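How to run a tabletop robot hand demo at an open day

By Tarmo Kazlauskienė
Posted March 29, 2022

We have shown a robot arm and hand at the Gostport open day for a few years now, and people from other workshops keep asking how we set it up. These are my notes, in the order I do things. They assume you already have an arm that runs and somebody who knows how to stop it.

What you need

A sturdy table, with room to walk around three sides
A cloth printed with a grid
A folding screen or a plain curtain
Ordinary things for the hand to work with
Tape, spare cable ties, a floor mat for the cables
A printed sign with the demo times

Step 1. Pick the spot

Choose a corner if you can get one. Visitors should come from the front and one side only. Keep the arm's full reach clear of any walkway, then add the length of a grown-up's arm on top of that. We use a belt barrier from Kiten, but rope on posts does the same job. Check that there is a wall outlet on the arm's side of the table so no power cord crosses the floor where people stand.

Step 2. Put up the screen

A busy background makes it hard for people to see small finger movements. Put the screen behind the table, a hand's width back from the edge, and open it enough that it stands by itself. Push on it from the side before you trust it. If it wobbles, tape the feet.

Step 3. Lay the cloth

Spread the grid cloth and pull it toward the front corners. It won't lie perfectly flat, and small wrinkles don't matter. Big folds do, as fingertips catch on them. The grid is there for you more than for the visitors. When an object gets moved, you can put it back on the same squares for the next run. Write the squares down on a card and keep it in your pocket.

Step 4. Choose the objects

Use things people know from home. A toothpaste tube, a toy block and a mouse pad are all good. The mouse pad is the hard one. It is thin and lies flat, so there is very little for a finger to get under, and visitors who have seen the hand pick up a block tend to expect the same again. Tell them beforehand that it may take more than one try.

Leave out glass, anything with liquid in an open container, and anything you would mind losing. At the Hattori evening in January a child's mitten ended up on the table, and we spent half the session fetching it back.

Step 5. Route the cables

Move the arm by hand or at slow speed through every pose in the program and watch the cables as it goes. A loop at the wrist needs enough slack for the furthest turn. Cables that lie on the cloth should lead away from the work area. Do this again after lunch, because ties slip.

Step 6. Do a dry run

Run the whole program with the hand well above the table first. Then lower it and run it again at slow speed, stopping with the fingers just over the object. Look at it from the side as well as from the front. You want the thumb and fingers to come down on the pad, without pressing into the table.
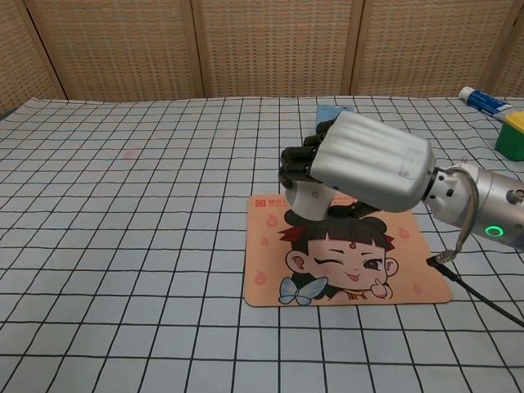 Running the session

Keep each showing short. Ours last six minutes, with two people on duty: one talks, and the other stays within reach of the stop button and does not chat. Swap places every hour.

Start with the block. Talk through what the hand is going to do, then let it run without talking over it. Go to the mouse pad after that, and take questions while you reset the table.

The questions are mostly the same ones. How strong is it, what did it cost, can it tie shoes. Have short answers ready. If you don't know, write the question down with an email address. Last year we had 137 visitors at the table and I sent replies for two weeks.

Packing up

Park the arm and switch it off before anyone touches the table. Count the objects back into their box. Roll the cloth on a tube, printed side out. Ours lives in the Gidden storeroom with the screen, and the key has to be signed for by five.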